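Von: Jankauskaitė, Materialstelle Clellach
An: Verteiler Spiel- und Fördermaterial
Datum: 13. April 2022
Betreff: Re: Mischkörbe — Bestand und Rückgabe

Sehr geehrte Kolleginnen und Kollegen,

auf die untenstehende Anfrage aus dem Haus Velwood nehme ich wie folgt Stellung.

> es wird um Klärung gebeten, ob die Mischkörbe vor der
> Rückgabe nach Bällen, Bausteinen und Textilien zu trennen
> sind. In der Bestandsliste vom März wird der Inhalt nur als
> »gemischt« geführt. Ferner ist unklar, ob der Steckkasten
> aus Holz zum Korb gehört oder einzeln auszuleihen ist.

Eine Trennung ist nicht erforderlich. Die Körbe werden als Ganzes ausgegeben und als Ganzes zurückgenommen. Stofftiere, Bälle, Bausteine und Tücher verbleiben gemeinsam im Drahtkorb. Stark verschmutzte Textilien sind gesondert in einem Beutel abzugeben, damit sie der Wäsche zugeführt werden können.

Der Steckkasten wird unter der Nummer 521 als eigener Posten geführt. Er kann mit einem Korb zusammen bestellt werden, eine Verpflichtung hierzu besteht nicht. Pro Haus werden höchstens 2 Körbe gleichzeitig ausgegeben.

Zur Ansicht:
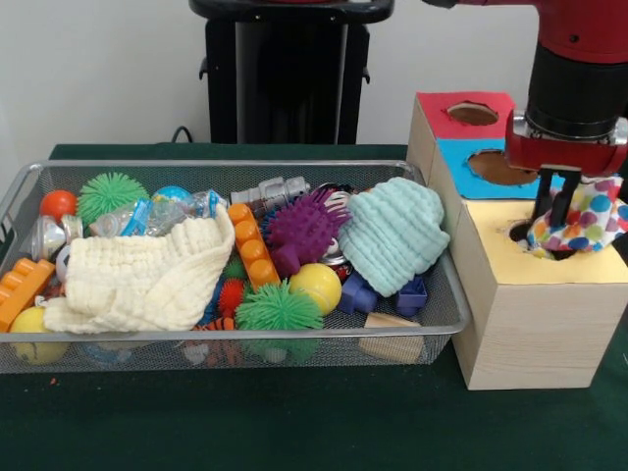 Jankauskaitė

Der silberfarbene Drahtkorb enthält unter anderem Stachelbälle in Grün, Violett und Rot, einen orangefarbenen Noppenbaustein und eine mintgrüne Strickmütze; rechts daneben steht der Steckkasten aus hellem Holz, in dessen rundem Loch oben ein weißes Tuch mit Punkten steckt. Die Tücher sind Teil des Bestandes und vor der Rückgabe aus dem Kasten zu nehmen.

Ersatzteile sind ausschließlich über Bramano zu beziehen — Einzelkäufe der Häuser können nicht erstattet werden.

Mit freundlichen Grüßen
Materialstelle Clellach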